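Mesero Countertop Set: Rules for Recording

Version of 6/9/22, prepared at the Urnon workshop, Rostonville. Please read before you add episodes.

The set has 520 episodes of cloth and basket work. Grip rule: close the fingers fully on the fabric before any lifting.

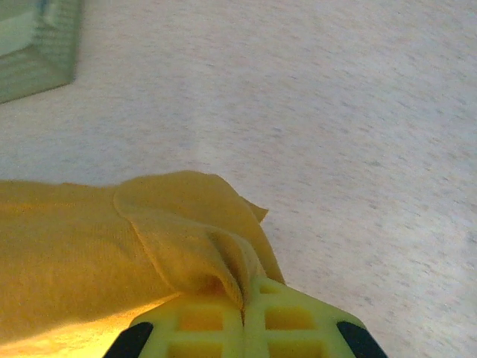

Episodes which break a rule are kept, but they carry the tag "review". In May we tagged 77 of them. Do not delete such files by yourself.

Start rule: open the fingers wide, keep them away from the basket, and wait 3 seconds. An operator may record for 9 episodes and then must take a pause.

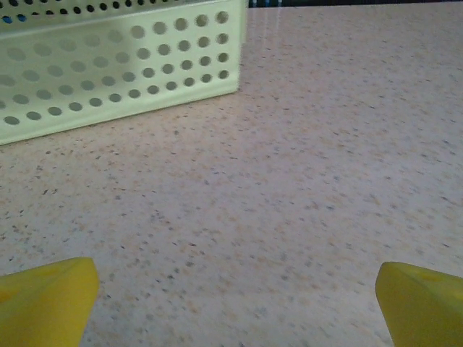 Open fingers in front of the green basket.

License and contact: see the Ó Néill folder. Corrections to these rules are welcome in writing.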